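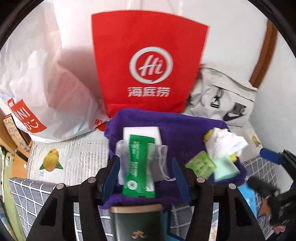
Changes to the guest toiletries and linen service at Plenwood

Nov 9, 2023

Residents and regular visitors will be aware that the guest rooms at Plenwood have for many years been supplied with individually wrapped soaps, sachets and paper tissues, replaced in full at each change of occupancy. Following a review of housekeeping costs over the past year, the management of the residence has decided to alter this arrangement. The new terms apply to all bookings that begin in December or later.

The review found that 2,986 small items were issued to guest rooms during the year, many of which were left behind unopened. Under the present rules an item left in a room is thrown away when the room is cleaned, whether or not it has been used. The management considers this wasteful and has received several letters to the same effect.

Guest rooms will in future be provided with a refillable soap dispenser at the basin and a second in the shower. Sachets of shampoo and wrapped soaps will be kept at the front desk and given on request, without charge. Sewing kits and shoe cloths are to be withdrawn once the present stock has run out. Tissues will continue to be placed in every room.

The dispensers are being fitted by Yazdani, the firm which already maintains the laundry equipment in the Brenora wing. Work has been finished in 13 rooms and will proceed floor by floor. Short periods without water should be expected on the days when fittings are changed, and a notice will be placed on the landing concerned -- normally on the evening before.

Towels will be changed every third day and at the end of each stay. Guests who wish to have fresh towels sooner may leave the used ones in the bath. Each room will hold two bath towels and one hand towel per person. Extra towels for the pool at Narnirwood should be collected from the pool desk and returned there, as towels taken from bedrooms have proved difficult to trace. An order for 200 new towels has been placed and delivery is awaited.

Residents who book rooms on behalf of family members are asked to pass on these details before arrival. Anyone with a skin complaint or allergy may ask for an unscented soap, and the request will be kept on file for later visits. Guests remain free to bring their own toiletries.

Stocks of the older wrapped soaps may be taken from the box beside the post room while they last. Questions about the service should be put in writing to the housekeeping office, which will also hold a printed copy of the new terms. Room charges are not affected.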